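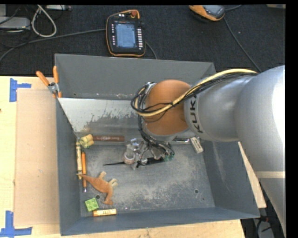 Small Things, Mixed Bins

Gallery by Emília Říha
Hultau, April

This gallery is about small objects kept together in open bins: toys, tools, parts, household bits and whatever else ends up with them. I started it after clearing out my aunt's house on Filali Road, where every drawer had a tray of this kind in it. Since then I have looked into bins at sales, in workshops and in other people's garages.

The sets are listed in the order I put them up. Click a title to open the set. Prints are available on matte paper only.

Gray bin, with dinosaur
A metal bin on a light wooden tabletop. The toy dinosaur is on the left, next to a round hole in the floor of the bin. The bottom is heavily scuffed and the paint-gray color goes whitish where it has been rubbed.

Filali Road, kitchen drawer
String, corks, a potato peeler with a red handle and the key to a clock that was sold years ago. My aunt kept the string in short lengths and tied each one in a bow.

Filali Road, hall cupboard
Shoe polish tins, mostly dried out. The brushes were still good and I use them.

Stedadside sale, Sunday morning
Boxes under the tables, where the cheaper things go. The light is poor in this set until someone opened the side door at the far end.

Stedadside sale, toy box
Farm animals, a fire truck with no ladder, building bricks from several different makers. A boy bought the fire truck while I was changing the battery, so it is only in the first two pictures.

Folulmont workshop, screw trays
Brass and steel mixed. The trays came from a bakery and still have the bakery's number, 328, stamped on the end.

Folulmont workshop, bench end
Pencil stubs, a folding rule, washers on a loop of wire. The rule is marked in inches on one side. The other side has worn smooth.

Button tin
On loan from a neighbor for one afternoon. I tipped it out on a bedsheet and photographed it by the window. The large green ones are from a winter coat.

Fishing box
Floats, lead weights and a bag of swivels. The hooks were taken out first. The box has 13 painted inside the lid and the owner did not know why.

Glove compartment
Parking stubs, a flashlight, mints, a tire gauge. I put everything on the hood of the car and it was windy, so the stubs are under a rock.

Desk tray, my own
Paper clips, a broken watch strap, stamps I should use. I have not tidied it for the picture.

Notes
Small prints are 40 each and large prints are 100, with postage added. Please give the set title when you write, and say which picture in the set you want. The Filali Road sets are not for sale, but family members can ask me for copies.

The button tin set was re-edited this month. If the colors look too yellow, reload the page.

Next to go up: sewing basket, Folulmont market.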